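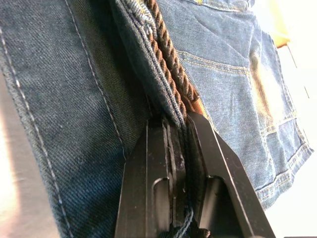

Clisutlow is a repair workshop and evening school for people who wear jeans, and we would happily talk about denim all day if the kettle held out. We mend, alter, re-hem and patch, and we teach other people to do the same at their own kitchen tables. We love the cloth for its looks as much as its strength: get up close to dark indigo and you can see the slanted lines of the twill, and then that double row of pale stitching following the curve of a seam. Learning to sew two lines like that, evenly, round a bend, is what most of our students come for. It takes a few evenings and a fair bit of unpicking, and the grin at the end is worth it!

Where we are

You'll find us in Cidholm, up the side street behind the old post office, above the shop that sells lampshades. We have two rooms. The front one is where you drop things off and collect them, and the back one is where the sewing and teaching happen. The stairs are steep, so if they're awkward for you, ring the bell at street level and we'll come down with the order book. There's a bench just inside the door and you're welcome to sit and wait if it's a small job.

How it started

Clisutlow began with a market stall and a sign that read JEANS MENDED, which was the whole of our advertising for the first couple of years. We took in torn pockets, broken belt loops and a great many hems. People kept stopping to watch, then asking how it was done, and after a while the explaining took up more of the morning than the sewing. So we started a class. The first one met in a borrowed dining room with one machine between everybody, and a good part of the evening was spent queueing for it.

We moved to the present rooms one December and painted them ourselves, badly in places. The first thing through the door was our big walking-foot machine, which had belonged to a sailmaker and which we call Sultana. She is loud, she weighs as much as a wardrobe, and she will go through a waistband with the belt loops on top without so much as a cough. Everyone who takes the longer course gets a turn on her.

What we do with a pair of jeans

Every repair begins on the table. We lay the jeans out flat with the waistband towards us and the legs pointing away, and we have a proper look before anyone reaches for scissors. Laid out like that, a pair tells you a lot. You can compare one leg with the other, see how far the hems have drifted apart, and spot the pale places where the cloth is thinning.

Knees are our favourite. A faded patch on each one, gone a yellowish brown against the blue, has a character you can't buy new, and we always ask before covering it up. Often the better job is a piece of light cotton behind the knee, darned through from the front in a thread that matches the fade. We'll show you both ways and you choose.

We also like to see jeans with the belt they're usually worn with. Leave it threaded through the loops when you bring them in, buckle and all. A heavy belt pulls on a waistband in its own particular way, and we can set a new loop where it will do the most good. We'll put it back afterwards exactly as we found it.
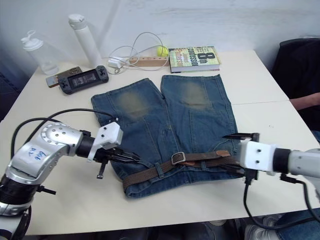
Dulero, our evening course

Dulero is the name of our course for beginners, and it's the part of Clisutlow we are proudest of. You bring your own jeans. You don't need a machine or any experience, and if you've never threaded a needle you'll be in good company. We start with folding and pressing, go on to hand darning, and then spend two evenings on seams. The last session is open table, when everyone finishes whatever they've got on the go and somebody usually brings cake.

A place on Dulero costs £80, and that includes thread, needles, patching cloth and the printed notes. Doors open at half past six. Groups are small because the back room is small, and we run the course again whenever the list fills up.

Some things we get asked

Please wash your jeans before you bring them. We aren't fussy about old paint, oil stains or anything that has been through the wash and stayed put.

We do mend stretch denim, though it wants a different needle and a bit more patience. Jackets, dungarees and work aprons are welcome too. Leather belts we leave to a saddler, apart from punching an extra hole, which we do for nothing while you wait.

A mended pair is usually ready within a fortnight, and a hem is often quicker than that.

Our shelf of thread

Last year we mended 1007 pairs, and on one colour of topstitching thread alone we got through 4000 metres. It's the golden one, and we order it by the box now. The rest of the shelf is oddments: rust, cream, grey, a peculiar green that has matched precisely one pair of jeans. If you have a reel at home that you'll never use, bring it along with your mending and we'll find it a place.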